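Search this site Enter keywords Go

The Basket on the Chair

Marichka Yurchenko had lived above the dry cleaner's on Wundberg Street for long enough to have opinions about every washing machine in the building, and her opinion of her own was that it was a good machine with a bad temper. It was silver, it opened at the front, and it had come up three flights of stairs in May on the backs of two young men from Nomow who had charged her 200 for the pleasure and then asked, rather sweetly, whether they might sit down for a bit.

She had given them tea, of course. She gave everybody tea. Her late husband used to say that if a burglar came through the window she would ask him whether he took sugar, and she had always replied that it would depend on the burglar.

On the morning I'm telling you about, she had put the basket on the chair, as she always did, because her back had stopped agreeing with the floor some years ago. The chair was beige and had belonged to a set, and the rest of the set had gone to her sister, who had never once sat on them as far as Marichka knew (they were kept for visitors, and her sister did not care for visitors). So the one left behind had become the laundry chair, and it did more honest work in a week than its relations had done in their whole lives.

Into the basket had gone the black jumper. It wasn't hers. It had been hanging on the line in the yard on Sunday night with the rain coming on, and she had gone down in her slippers and fetched it in, meaning to leave it over the banister for whoever came looking. Then the cat from the ground floor, a broad grey animal called Sirko, had slept on it. So now it would have to be washed again, and she felt a certain responsibility, having been the one to put it where a cat could reach.
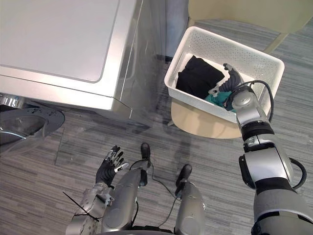 She knew perfectly well whose it was. There was only one person in the building who wore black from collar to ankle, and that was Tirta Sembiring on the second floor, who played the cello in a quartet called Sumari and went out most evenings with the great case strapped to him like a wardrobe. They had said good morning to each other for two years. She had once held the street door for the cello, and he had thanked her twice, once for himself and once, he said, on behalf of the instrument. She had thought about that remark all the way to the baker's.

The trouble was the label. She found her glasses, and then she found her other glasses, and she held the collar up to the window, and the label had been washed so many times that it had nothing left to say. It might be wool. It felt like wool. Her mother had shrunk a wool jumper in the winter they moved house, a green one, and it had ended up on a doll, and there are some things a family goes on mentioning.

So she did what she ought to have done on Sunday. She folded the jumper again, sleeves in, the way they do it in shops, and she went down one flight and knocked.

He opened the door with a piece of toast in his hand.

"I have your jumper," she said, "and a cat has been on it, and I was going to wash it but I don't know what it's made of."

Tirta looked at her, and then at the jumper, and then up the stairs as though the cat might be following.

"I thought it had blown away," he said. "I bought another one."

"Oh, no."

"It itches terribly." He was already stepping back to make room for her. "Would you like some tea? I'm afraid there's only the one chair, the others have got music on them."

Well, she had the answer to that, didn't she? She told him to wait there, handed him the jumper, and went back up for the beige one, basket off, and carried it down the stairs herself, stopping once on the landing to get her breath and to tell Sirko that he needn't look so pleased.

Last updated Thursday, September 18, 2025

Contact | © All stories remain with their author | Back to top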